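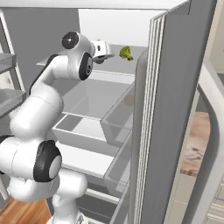

Notebook, track and ballast bench — 09/03/2025

Vallero branch, sleeper pads, second round

Set up the short panel again this morning. Two sleepers, new pads from Gusier, old clips from the Odukoya siding because the new clips are still on a pallet somewhere between here and Collus. Rail freight being what it is, I assume they are coming by road.

Ran 2000 cycles at the low load to bed everything in, then 300 at the high load. Left pad crept 2 mm toward the field side. Right pad stayed where it was put. Same batch, same torque, same ballast out of the same bin, so naturally the two disagree.

Pulled the left clip. Toe is worn on one side and shiny on the other. That clip has seen more coal trains than I have and I should have looked at it before blaming the pad. Swapped it for the least ugly one in the box and reran the 300. Creep down to almost nothing, but I would not sign anything on one rerun.

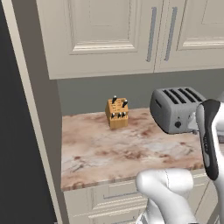
The gauge drawing for the Collus turnout came back with the flangeway marked as a single line, and the fabricator wants to know whether that line is the near face or the far face. Fair question. I told him to think of the gap like the narrow dark seam between two cupboard doors, with a handle on each side of it: the seam has two edges, and you have to say which one you are measuring from. He said he builds crossings, not kitchens. Redrew it with both faces shown and a dimension to each. Sent it before lunch.

Ballast: sieved one bag from the Vallero heap. Too many fines for my taste. The paperwork says washed. I would like to meet whoever washed it.

Still to do
Rerun left pad with a new clip when the pallet turns up
Recheck the load cell zero, it was wandering after the bench warmed up
Ask Gusier if the pads have a handed side, since the sheet is silent on it
Label the clip box. It says "good" and it lies

Bench booked for 40 more minutes tomorrow, then the signal people want it back until May.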